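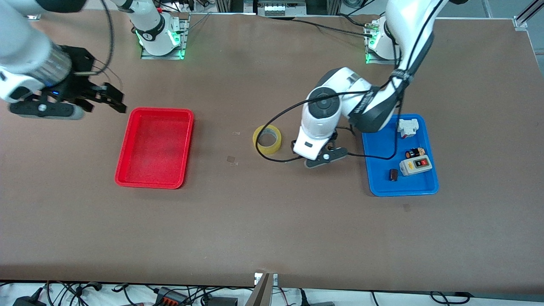
Seit November sortiere ich die Werkstatt neu. 109 Kleinteile hatten keinen festen Platz, jetzt sind es noch 13.

Was geholfen hat: nicht nach Größe ordnen, sondern nach Einsatz. Alles für Lampen zusammen, alles für Türklingeln zusammen. Schrauben bleiben extra.

Beschriftet wird mit Bleistift auf Kreppband. Das Etikettengerät von Firnard liegt seit zwei Jahren in der Schublade - die Bänder sind mir zu teuer.

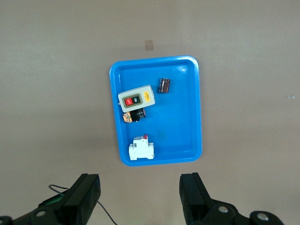 Elektroteile in der blauen Schale.

Vratislav Doležal fragte nach den alten Sicherungen. Die kommen zum Wertstoffhof, der nimmt sie an der Rampe hinten.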